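Catch-all basket

A catch-all basket is a small open container kept on a table, counter or shelf to gather loose household items that have no fixed place, or that have wandered away from it. Few pieces of housekeeping equipment are as simple, and few are as widely loved! Almost any shape will serve, though oval and round forms are the most common.

History

Basketry is wonderfully old, and people have been storing small goods in woven containers for far longer than 4000 years. The tabletop catch-all as a separate household item is much younger. The Clorell catalog sold nested sets of 3 under the name "tidy baskets," and the weaver's workshop at Gusumitz became known for an oval model with an open rim, still copied today.

Materials and form

Wicker is the classic choice — light, springy and pleasant to handle. Willow, rattan and paper cord are all used. An openwork rim saves material and gives the fingers something to grip, while a closely woven base keeps small things from slipping through.

Use

The usual method is called a sweep. Everything stray on the table goes into the basket, whatever it is, and sorting comes later.
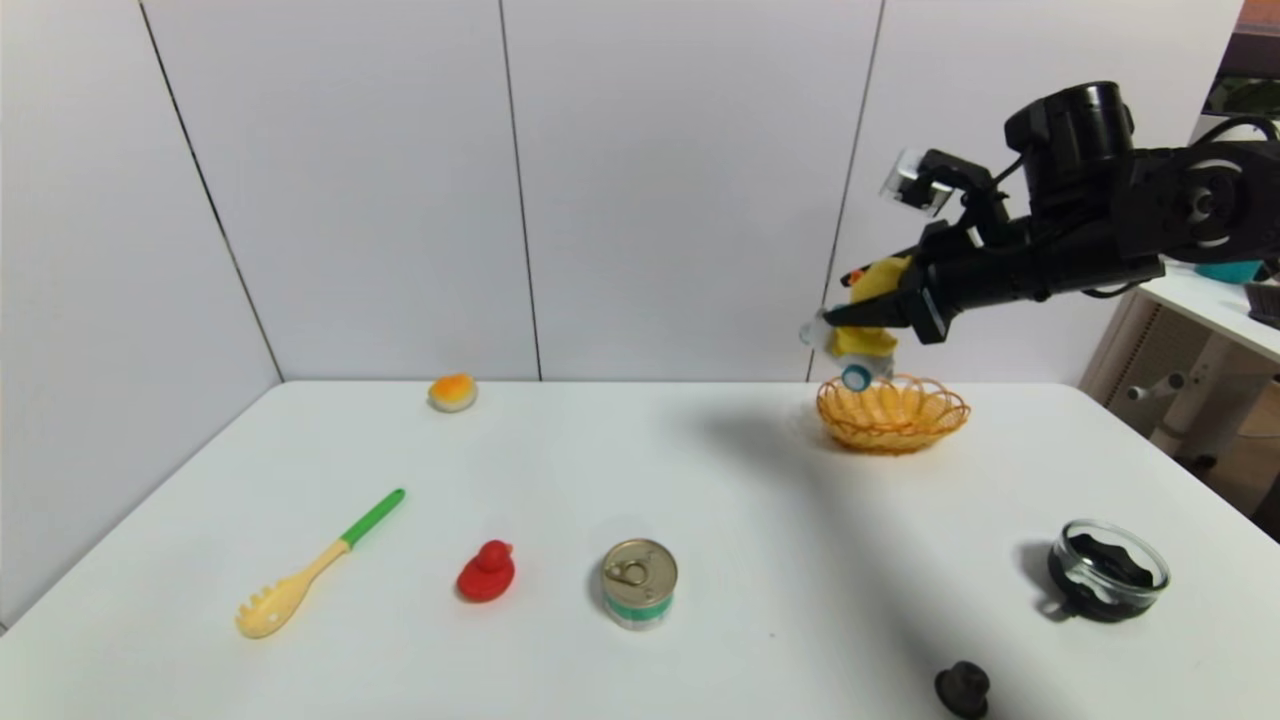 A mixed load is the whole charm of the method: kitchen spoons, play food, small bottles and soft toys can all share one basket for an hour. The Watkins method divides the sorting into 4 stops, beginning with the kitchen and ending in the children's room. Kakis, a maker of woven housewares, prints a similar route on its labels. Glass is normally carried separately.

See also: Basket weaving, Toy storage, Wicker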